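Kerkport log, May, evening

Shut down the cell at the end of the shift and am writing this before I lose the thread. The Bajpai policy finished its retrain overnight, so the whole day went to part picking and the first look at the case side. The question is still the narrow one: does the wrist view alone carry enough information to line up on a part in the fixture, or does the policy lean on the fixed view without telling us?

The training set stands at 1004 demonstrations. After the filter for dropped timestamps it is 961. I had hoped to lose fewer. The filter throws out any episode where the wrist stream and the joint log drift apart by more than 3 control steps, and I am not willing to relax that until I know what a drifted episode does to the grasp phase.

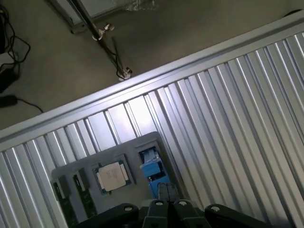
Masking tests took most of the morning. The method is simple: blank one input, run the same starts, compare the approach paths. With the fixed view blanked, the approach stays smooth until the last stretch and then slows down. My first guess was glare. The ribs of the aluminum throw back hard white stripes, and the saliency maps put weight on them, more than on the foam tray in some steps. The CPU is a worse case of the same thing, a pale metal square sitting in a field of pale metal lines, with only its green border to set it apart. The blue part in the tall pocket should be the easy target by color alone, and I want it scored separately so that it does not lift the average. I lowered the exposure for the second block of runs and kept the checkpoint fixed. The weight on the ribs went down. The slowdown at the end did not, so glare explains the maps and leaves the motion unexplained.

Next candidate is the fingertips. Close to a part they take up the bottom center of the wrist view, and the policy may be reading their position as a depth cue. Vorlow's cropping script can mask them without touching the rest. I will run that before changing anything in the network.

Afternoon was the case side. The install stage is a separate policy, trained on the Brirent split, and it has never been run from a live handoff. I only checked poses. The socket bracket has to be up before the CPU leaves the fixture, and the planner now treats that as a precondition and stops if the fixed view disagrees. The hard drive stands upright in the fixture, so I moved the transfer waypoint 11 millimeters higher. The old height was set with the drive pocket empty, which was my mistake.

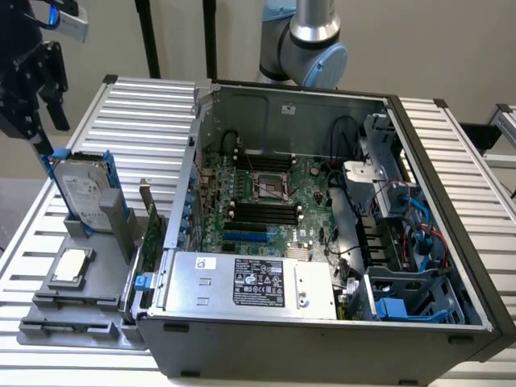 For the morning

Run the fingertip mask on the same starts, lowered exposure, same checkpoint. Score the blue part on its own line.

Write the socket check result into the episode header. At present it goes only to the console, and I had to scroll back for it twice.

Pull the drifted episodes and sort them by where the drift begins. If most of it begins at gripper close, the fault is in the logger and the episodes can be realigned. If it is spread out, they stay out.

No handoff runs until the mask result is in.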